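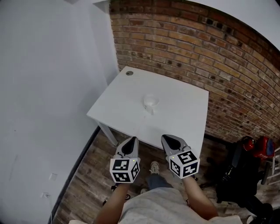

Kassab Room Crew - diary page

December 4, 2024

I got in before Tarek this morning and had the corner to myself for a little while, and I will admit I spent most of it just looking at the bricks. They are such a nice mix of orange and tan and brown, with those little black pits all over, and the white table looks very crisp against them. I do love the old floor too, worn patches and all, though Zaid keeps saying it wants sanding. I hope he forgets!

The little white cup is the only dish I kept out, and it nearly disappears on that white top. I had half a mind to swap it for the blue one from Zesten, but plain suits the table, so plain it stays for now.

Tarek wants a lamp in the corner, and the outlets are low on the white wall, so the cord would have to come up from there - fine by me if we tuck it neatly.

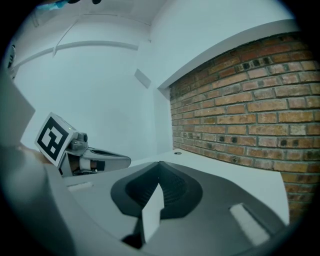 After lunch

Zaid came by with six paint cards from Famier and we liked none of them. The wall stays white.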